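Brirach 오픈데이 방문기

4월 5일, 일요일인데도 아침 일찍 나와 Brirach 오픈데이에 다녀왔다. 소형 로봇팔과 조립 자동화 쪽을 하는 곳이고, 1년에 한 번 작업장을 일반에 개방한다. 작년에는 신청이 늦어 못 갔고 올해는 접수 첫날에 바로 넣었다. 입장료는 없고 사전 등록만 하면 된다.

가는 길과 접수

역에서 버스로 갈아타고 공단 입구에서 내렸다. 정류장에서 정문까지는 걸어서 금방인데 표지판이 작아 한 번 지나쳤다. 주차장은 80대 규모라고 안내문에 적혀 있었고 내가 도착한 10시 전에 이미 만차였다. 차를 가져올 사람은 더 일찍 오거나 공단 공영주차장을 쓰는 편이 낫다.

접수대에서 이름표를 받았다. 내 번호는 313번. 오전 관람은 조를 나눠 움직이고 오후는 자유 관람이다. 작업장 안에서는 슬리퍼나 샌들을 신을 수 없다. 앞에 서 있던 가족이 이 때문에 신발을 빌려 신고 들어갔다.

1동 조립 라인

1동에는 Gajewski 라인이 있다. 감속기 부품을 끼우고 검사하는 공정인데, 휴일이라 전체를 돌리지는 않고 앞쪽 공정만 느린 속도로 보여 줬다. 안내를 맡은 Rocío Meléndez 씨는 공정 기술팀 소속이고 설명은 영어로 했다. 통역이 붙었지만 뒤쪽에서는 소리가 잘 안 들렸다. 앞쪽에 서는 게 좋다.

평일 하루 생산량은 693개라고 했다. 불량 대부분은 조립보다 부품 공급 단계에서 나온다고 한다. 부품이 뒤집혀 올라오는 경우를 카메라로 걸러내는데, 조명이 바뀌면 기준값을 다시 잡아야 해서 손이 많이 간다는 설명이었다. 우리 회사도 비슷한 문제가 있어 조명 덮개를 어떻게 했는지 물어봤다. 판금으로 직접 만들어 씌웠다는 답이었다.

점심

구내식당을 열어 줬다. 비빔밥과 카레 중에 고르는 방식이고 200명분만 준비한다고 해서 12시 전에 줄을 섰다. 맛은 보통이다. 커피는 건물 밖 트럭에서 따로 사야 한다.

2동 소형 로봇팔 시연

오후에는 2동으로 갔다. 교육용과 연구용 소형 팔을 다루는 Dudex 팀 공간이고 개인적으로는 여기가 제일 볼 만했다. 큰 설비와 달리 탁상에 올려놓는 크기라 관절 구조가 한눈에 들어온다. 흰색 3D 프린팅 부품을 검은 서보모터로 이어 만든 팔이고, 배선도 가리지 않고 관절을 따라 밖으로 나와 있다.

시연 과제는 머그컵과 흰 원통형 물체를 쓰는 것이었다. 손가락이 컵 안쪽을 향하도록 손목을 아래로 꺾고, 물체는 비스듬히 문 상태다. 손잡이 달린 회녹색 보온 머그인데 입구가 넓은 편이라도 그리퍼까지 들어가면 여유가 많지 않아 보인다. 안쪽이 금속 그대로여서 반사 때문에 인식이 어렵지 않냐고 누가 물었고, 담당자는 컵 재질을 바꿔 가며 시험하고 있다고 답했다. 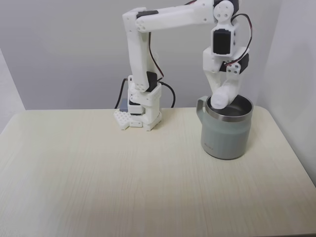 Istovard 부스와 질의응답

2동 복도 끝에 협력사인 Istovard 부스가 있었다. 그리퍼 손가락과 고정용 브래킷을 전시했고 자료집을 나눠 줬다. 가격표는 없고 견적은 메일로 문의하라고 한다.

질의응답은 3시부터 강당에서 했다. 서보 수명과 유지보수 비용 질문이 많았다. 채용 질문도 나왔는데 홈페이지 공고를 보라는 정도로 넘어갔다. 발표 자료는 4월 안에 등록한 메일로 보내 준다고 한다.

참고 사항

1동은 촬영 금지, 2동은 가능하다. 물품 보관함은 동전이 필요하다. 셔틀은 오후 4시 반이 막차여서 질의응답을 끝까지 들으려면 버스 시간을 따로 확인해 두어야 한다.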